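Why do markers dry out?

You grab your best green. You draw a leaf. Scratch, scratch, nothing. What happened in there?

First - what's inside. Not a tank of ink sloshing about. A marker has a long soft stick in it, a bit like a sponge, and the sponge is full of ink. The tip touches the sponge. Ink creeps down through tiny gaps, all by itself, same way water climbs up a paper towel. Try it with a towel and a puddle, its fun.

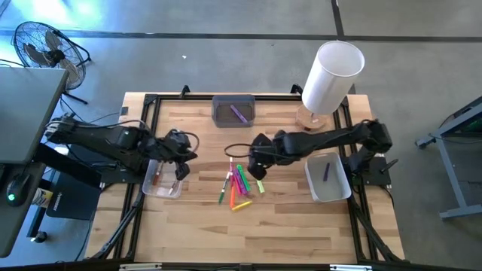 Ink is two things mixed up. Color, plus something runny to carry it. In washable markers the runny part is mostly water. In permanent ones it's usually alcohol, and that smells strong and disappears into the air fast.

Leave the cap off and the runny part floats away. The color stays behind, stuck. No runny part, no drawing.

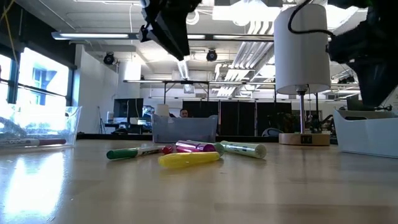 Fasil Endale
Science writer, kids' pages

So can you save one? Sometimes. If it's washable, dip the tip in warm water for 2 seconds, cap it, then wait till tommorow. Permanent ones wont care about water at all.

Highlighters work the same way, but with colors that glow. They soak up light you can't see and send it back as light you can.

Caps on. Push till it clicks!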